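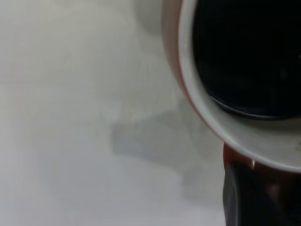 Red mug, white rim, something dark in it. The usual brew-day companion.

How to descale a kettle (and get the tea stains out of your mugs while you're at it)

Quick one this, done it loads of times, writing it down so I can stop texting the same thing to people. We're in a hard water area, fur builds up in weeks. If you get white flakes floating in your tea, that's limescale. Won't hurt you. Looks horrible.

What you need

White vinegar or citric acid powder. I use the Sadeck powder, comes in a tub, cheap. Vinegar works but stinks the kitchen out.
Bicarbonate of soda, for the mugs.
An old cloth. Old toothbrush for the spout.
Roughly 43 minutes, most of it waiting.

Check the leaflet for your kettle first. Mine's a Zemus, plain steel inside, takes anything. The Edia one we had before said no vinegar, so citric acid only on that.

Step 1. Empty it

Tip out whatever's in there. Loose flakes too. Give it a swill.

Step 2. Mix

Two heaped tablespoons of citric acid to a litre of cold water. Or half vinegar, half water. Don't fill past the halfway mark, it fizzes up more than you'd think and I have mopped the worktop more than once.

Step 3. Boil and leave it

For the powder: boil once, switch off at the wall, lid down, walk away. Twenty minutes.
For vinegar: don't boil it, the smell is unbeleivable. Warm it till you just hear it start to tick, then off. Leave an hour, or overnight if it's bad.

Stick a note on it. SOMEONE WILL MAKE TEA WITH IT. Happened here on a Saturday, not popular.

Step 4. Mugs while you wait

Teaspoon of bicarb in the bottom, few drops of water, make a paste. Rub round with the damp cloth. Brown ring just above the tea line needs the most going over. Rinse well. Don't use wire wool, it scratches the glaze and then stains grab even quicker. Anything with a metallic trim, go easy or leave it alone. 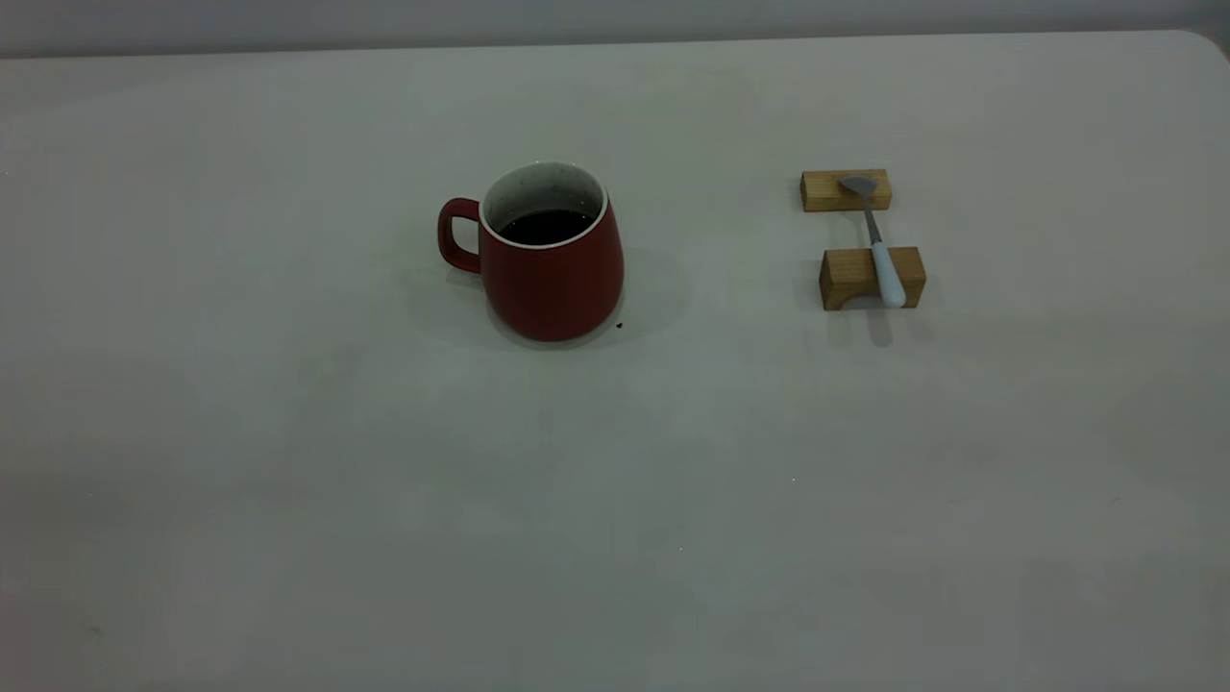 Step 5. Rinse, rinse, rinse

Pour the lot down the sink. Toothbrush round the spout and the filter if it lifts out (mine clips in from the inside, fiddly). Fill, boil, chuck. Do that twice for powder, three times for vinegar. Sniff it. Still sour, go again.

Step 6. If there's still scale

Usually a ring round the bottom edge that won't shift. Repeat from step 2 with a fresh mix. Don't chip at it with a knife, you'll scratch the base and it can start to rust.

How often

Every month here. Soft water, twice a year is probably plenty. I've tried a filter jug, the Yimyam one, and it does slow things down but

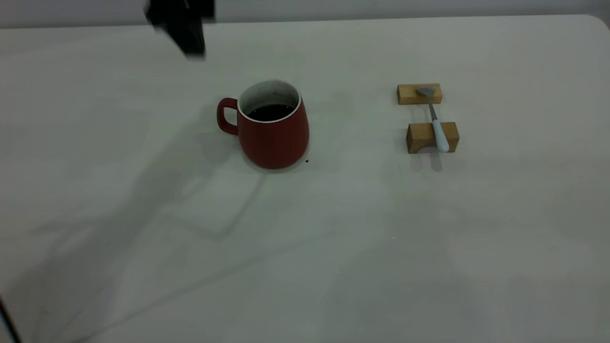 you've got to change the cartridge on time or it's pointless, and I never remember. So back to the powder. A 54p bag of own-brand does about two goes if you can't find the tub.

Don't leave water standing in it overnight either. Empty it last thing, lid open. Makes a bigger diference than the filter did.

Steam irons next, when I get round to it. Different method, don't put vinegar in yours till you've read the leaflet.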